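Keep less under the television

I have come round to the view that a television stand should hold a television and very little else. My own used to hold two set-top boxes, a dead games console, a bowl of batteries and all the paperwork I didn't want to deal with. The paperwork was the worst of it, because a low wooden surface by the sofa is exactly where an envelope lands when you come in tired.

Shops don't help. Go looking for a stand and you will be offered drawers, baskets, cable cupboards and glass doors. Zorica Shehu, who runs the Simwood repair shop near me, told me that most of the stands she mends have failed at a drawer runner or a door hinge. The top and the sides are usually fine. People pay extra for the parts that break, and then fill them with things they never look at again.

A plain bench with an open shelf does the job better. You can see what is on it, so you deal with it. Dust shows and gets wiped. If there's a divider in the middle, put one box each side and stop there.

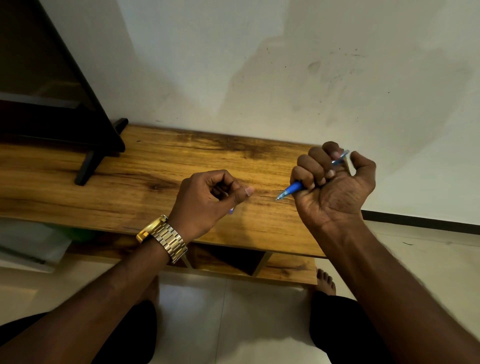 What the top is for

I like wood with a strong grain for this, the honey and orange sort with a knot or two left in. It looks like furniture even with a big black screen standing on it, and that gives you some reason to keep it clear. A flat white or grey top seems to invite clutter, at least in my house.

I don't say the top should never be used. It is a good height for signing a form or writing a shopping list if you are already kneeling there. But the pen should go back to the kitchen with you. Mine didn't, and by September I had 15 of them behind the screen.

The wall matters too. Once the top is clear you notice every smudge on the paint behind a stand, and a pale matt wall shows the lot. I would still sooner see the marks and wash them off than hide them with a row of ornaments.

My set-top boxes are down to one. The batteries live in a kitchen drawer and the console went to the tip.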